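买家的鼻子

中介说，屋里要有刚出炉的面包味。

她把这句话写在一张印着公司名字的纸上，排在第一条，底下还有十几条：收起全家福，换掉马桶圈，草坪剪短，灯泡统一换成暖色。公司叫古尔代尔，做房子买卖的，门面开在镇上那条最贵的街，橱窗里每套房子都阳光充足，好像那条街以外从不下雨。

我问她，面包味能值多少钱。

“这个不好量化。”她说。

“那就是不值钱。”

她笑了笑，是那种见过很多卖家的笑。她叫吉塔·苏瓦纳，开一辆很干净的车，进门先脱鞋，然后站在客厅中央转了一圈，没有夸任何一样东西。这一点我倒是欣赏。前一家中介的小伙子连我们家的电表箱都夸了，说有年代感。

妻子把那张纸贴在冰箱上，晚上就开始装箱。要装的东西太多了，按纸上的说法，三分之一的家当得消失，柜子里要留出空隙，让别人以为这家人的生活很宽裕。

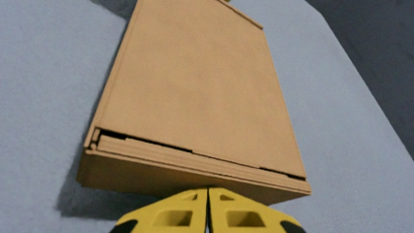 可是别人也有柜子，他们回家打开自己的柜子一看，难道不知道真的柜子是什么样？妻子是这么问的，问的时候并没有停手。我说对，你看，你也不信。她说不信归不信，箱子还是要封，你去拿胶带。

我去拿了胶带。

这房子我们住了十九年。德里塔姆这一带的房子都差不多，砖墙，斜顶，后院一小块地，地里种什么都长得半死不活。我从来没觉得它需要别人替它讲故事。屋顶不漏，水管是换过的，锅炉每年有人来看，这些我都有单据，夹在一个蓝色文件夹里。我把文件夹给吉塔看，她翻了两页，客气地合上了。

“买家当然会看这些，”她说，“看上以后才看。”

“看上什么呢？”

“走进来那一下。”

我不信走进来那一下。我自己买这房子的时候，走进来那一下是踩着一只死老鼠。

六月我们就已经挂过一次牌，挂在赫克顿，那家公司后来把照片拍得像酒店，来看房的人进门第一句话总是“哦，比照片小”。一夏天过去，一个出价也没有。妻子说问题出在门厅的颜色。我说问题出在价钱。那小伙子说问题出在市场。三个人各有一套，谁也说服不了谁，牌子就在草坪上一直插着，插到邻居家的孩子拿它当球门。

所以换了古尔代尔以后，我给自己定了规矩：一条一条来，每一条都要问清楚是谁验证过的。

门要重新漆。谁验证过？吉塔说，她卖过的房子，漆过门的都卖得快。我说漆门的人本来就勤快，勤快的人房子自然好卖，这跟门没关系。她想了一会儿，说有道理，然后问我想漆什么颜色。

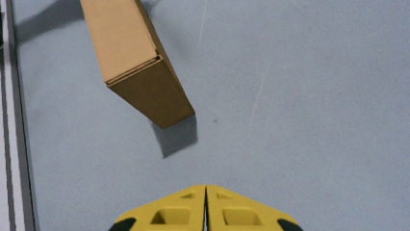
最后漆的是深绿。妻子选的。油漆匠是吉塔推荐的，姓德卢卡，一个人来的，带着自己的收音机，对我们家的门框看了很久，说上一遍漆是外行刷的。上一遍是我刷的。我没有作声，他也不像是在等我作声。

他连门带门厅报了3000。我让他把门厅去掉，单漆门，他说1000。我说一扇门一千，这门是通到哪儿去的。他把收音机关小，说老底子要铲，铲完要打磨，打磨完要上底漆，他可以不铲，不铲就便宜，明年就起皮。

“明年就不是我的门了。”我说。

他看着我，没有说话，把收音机又开大了。

铲就铲吧。我付了那一千。

妻子听说了这段话，有半天没理我。她说将来住进来的也是一家人，你想想他们站在门口等着开门，看见的是起皮的漆。我说他们可以自己漆，我当年就自己漆的。她说，是啊，人家说了，外行刷的。

看房定在一个星期天，吉塔发来的确认信上写着2025年9月28日，下午2点到4点，请房主尽量回避。“回避”这两个字让我很不舒服，好像我是自己家里的一项缺陷，跟马桶圈列在一起。
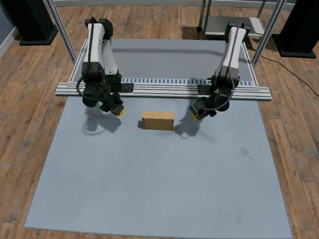

头天晚上我把后院的灯修好，又把草坪边上的土踩实。妻子说你不是不信这些吗。我说灯坏了就该修，跟卖不卖没有关系。她说那灯坏了四年了。

星期天早上她真的烤了面包。她平时不烤面包，配方是从一本书背后抄来的，烤出来底下有一圈焦，满屋子倒是真有味道，不过更接近烤箱着火之前那种味道。我们开了所有的窗，然后又冷了，又关上。吉塔一点半到，脱了鞋，吸了一口气，说很温馨。我注意到她把面包挪到了窗台外侧。

我们开车出去，停在超市的停车场里，坐着没下车。妻子在吃那个面包切下来的焦边。我算了一笔账，漆门的钱，新灯泡的钱，花的钱，租小仓库放家当的钱，加起来已经够修一次后院的篱笆。篱笆是真的坏了，而纸上一个字没提，吉塔说种一排灌木挡住就行。

“如果今天有人出价，”我说，“也没法证明是因为这些。”

妻子说：“如果没人出价呢？”

“那就证明没用。”

“你这样算，它怎么都赢不了你。”

我没接这句话。超市门口有个人在跟推车较劲，一个轮子总往左偏，他走几步就要把它拽回来。

四点一刻我们回去。草坪上有脚印，门厅的地垫歪着，楼上卫生间的灯没关。吉塔坐在厨房的餐桌旁写东西，说来了6组人，比她预想的多，有两组上楼看了第二遍。

“他们说什么了？”

“有一对年轻的，问锅炉几年了。”

我立刻去拿那个蓝色文件夹。它不在原来的抽屉里。厨房没有，书房没有，书房里现在几乎什么都没有了，空得走路有回声。我在楼梯上站住，心里已经知道它在哪儿。 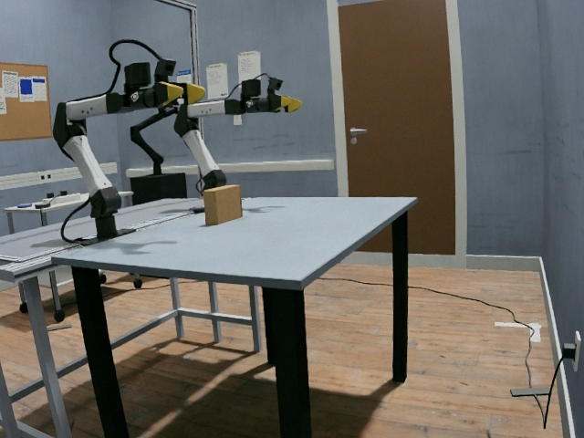
箱子都送到仓库去了，妻子在楼下说，你自己讲的，桌面上一张纸都不许留。

这话我确实说过。那是纸上的第七条，我念给她听的，念的时候用了很讽刺的语气，她大概没听出来，也可能听出来了。

仓库晚上六点关门。我拿了车钥匙，吉塔说不急，星期一给他们也一样。我说他们既然问了，就应该今天看到。她耸耸肩，把名片背面写着的电话号码递给我，那对年轻人的。

出门的时候我伸手拉门，漆面很滑，一点疙瘩也没有。我用指甲在底下不显眼的地方试着抠了一下，没抠动。

“你在干什么？”妻子问。

“没什么，”我说，“看看他到底铲了没有。”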